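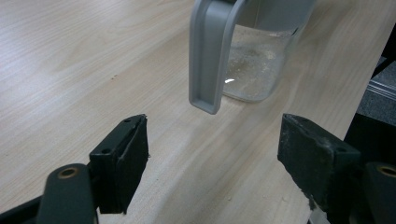

Dravard Phone Line Collects the Things Moms Say

11 May 2021

A phone line in Dravard that asks callers to repeat the things their mothers always say took 2396 messages in April, its first full month, and the radio station that runs it plans to keep it open through the summer.

The line is called Ask Your Mother. Callers hear a short greeting, then a tone, and then they have up to 90 seconds to do their best impression. Most don't need that long. The favorite so far is a woman who says only, "Well, I'm not asleep, I'm resting my eyes," and hangs up.

Cadeck Radio, which broadcasts from the second floor of a former shoe store on Sandoval Street, plays a handful of the messages each morning before the traffic report. The station's morning host, Yesenia Gallegos, picks them the night before.

"I listen at the kitchen counter with headphones on and my kids want to know why I'm laughing," Gallegos said. "Then they call in and do me. My daughter does me looking for my phone while I'm talking on it. I put it on the air, it was fair."

Gallegos came up with the line after an on-air conversation about leftovers. She had mentioned that her mother never threw out a margarine tub and that opening one in her refrigerator was a gamble. The station's regular phones stayed busy for the rest of the show. Callers had beans in theirs, or buttons, or bacon grease, or in one house the spare keys. The next day people were still calling, and the sales office asked whether the calls could go somewhere else.

The messages now go to a separate number that is answered by a Dravix, an old voicemail recorder the station had in a closet. It was last used for school closings. Aurelio Barajas, the station's engineer, cleaned it up and wired it to the studio computer.

"It's a good machine," Barajas said. "It beeps a little loud. People have complained about the beep and I can't do anything about the beep."

What callers send in falls into a few large piles, according to Gallegos, and the biggest one has to do with leaving the house. There is the mother who announces that everyone is going to be late and then goes back in for a sweater. There is the one who says goodbye at the front door, again on the porch, and again through the car window with one hand on the mirror. Several callers have described a mother who turns around at the end of the street to check an iron she did not use that day.

Weather is next. Mothers call their grown children to tell them it is raining where the grown children live. One man who drives a truck for a bakery said his mother checks the forecast in every town on his route and texts him the word "ICE" with no other information, sometimes in a place where it is warm. 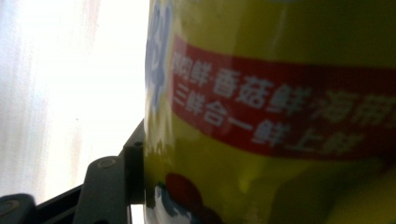

Food comes up in nearly every show. Callers do the voice of a mother who says she isn't hungry and then eats from everyone else's plate, and the voice of a mother who cooked for the whole street and is worried there isn't enough. Another common one is the apology before the meal. The rice is too dry, the chicken sat too long, she doesn't know what happened, she followed the same recipe. Callers say the food is always fine.

Names are another. Many callers act out a mother running through every child, then a cousin, then the dog before she lands on the right one. A caller who gave his name as Cirilo Aguirre said he is the youngest in his family and has answered to the dog's name since grade school. The dog has been gone for years. He said he still turns around.

Aguirre, reached later at the tire shop where he works, said he called the line on his lunch break and didn't expect to hear himself on the radio.

"My mother heard it before I did," he said. "She called me up to tell me I was on. She called me Chato. Chato was the dog."

His mother has since left a message of her own, in which she does an impression of him saying he'll be there in five minutes. Gallegos played the two back to back.

Replies like that one have become a regular part of the show. Mothers were calling in by the second week to answer their children, and the station set aside the last segment before the news for them. Their messages tend to be longer. A few run out the clock, and the recorder stops them in the middle of a sentence, which Gallegos said listeners seem to enjoy more than anything else she plays.

Some are plain corrections. One mother wanted it known that she has never in her life said "because I said so," that she said "because I'm telling you," and that there is a difference. Another gave a full account of a trip to a water park that her son had described as ruined by her packing. She read out the list of what she packed – sunscreen, towels, a change of socks for everybody, boiled eggs – and asked the audience which of those they would have wanted to be without. The station got a good many calls back about the eggs.

Jhosep Apaza, who teaches eighth grade English in Dravard, has been using the segment in class. He plays a message and asks students to write down exactly what was said, with the pauses and the repeated words left in, and then to read it out loud to each other.

"They think they know how people talk until they have to put it on paper," Apaza said. "One of them wrote down his mom asking who left the light on. It came to a page and a half. She started with the light and ended up at a wedding she wasn't invited to."

Apaza said his students also noticed that a lot of the sayings are the same in different languages. Messages have come in English, Spanish, Urdu and Quechua, and Gallegos plays them all, with the caller's own translation when there is one. The warning about going outside with wet hair has turned up in every one of them. So has the question about whether the other kids' mothers let them do that, and if so, why the caller doesn't go live over there.

Danish Khattak runs a copy shop two doors down from the station and hears the show through the wall. He has printed a set of cards with some of the lines on them, with the station's permission. They sell at his counter. The first run was 100 cards and was gone before Mother's Day. The one that went fastest reads "I'm not mad" on the outside and is blank on the inside.

Khattak said people stand at the rack and read them out loud in their own mothers' voices. He has started to recognize some of the mothers when they come in. 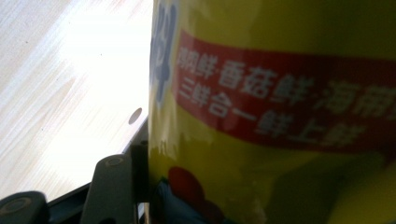
The next printing will include some of the mothers' replies. Khattak said he has been asked for one with the boiled eggs and is working on it. He doesn't draw well and is looking for someone who can do an egg.

Not every message gets used. Gallegos said she skips anything that sounds angry, anything with a last name and a street in it, and anything where the caller is clearly reading a joke off the internet. She also leaves out most of the ones that made her cry, though she keeps those in a folder. A fair number of callers have lost their mothers. They usually do the impression the same as everyone else does, and then stay on the line a little while without talking.

She did play one of them, with the family's consent. It was a retired bus driver doing his mother calling him in for supper, a long two-note yell with his full name in it. He said he hadn't done it out loud before and that his wife came in from the yard to see what was wrong. Listeners asked for it again, and it now runs at the end of the show on some mornings.

There has been some pressure to start a line for fathers. Gallegos said the station talked it over and may open one in June, if Barajas can find a second recorder. Early messages on the subject, left on the mothers' line by people who couldn't wait, are mostly the sound of someone sneezing.

Grandmothers are already allowed. So are aunts, stepmothers and, after a polite request from a caller, one neighbor who raised half the block and used to stand on her steps and tell passing children to tie their shoes.

The line is open at all hours. The greeting was recorded by Gallegos's own mother, who was given one sentence to read and added several. She asks callers whether they have eaten, reminds them to speak up, and says they don't have to stay on if they're busy, she knows they're busy. Barajas offered to trim it and was told to leave it alone.

Messages chosen for the morning show air before the traffic report. Callers who don't want to be played can say so at any point in the message. Copies of the cards are sold at Khattak's shop on Sandoval Street during regular business hours, and the shop does not take phone orders.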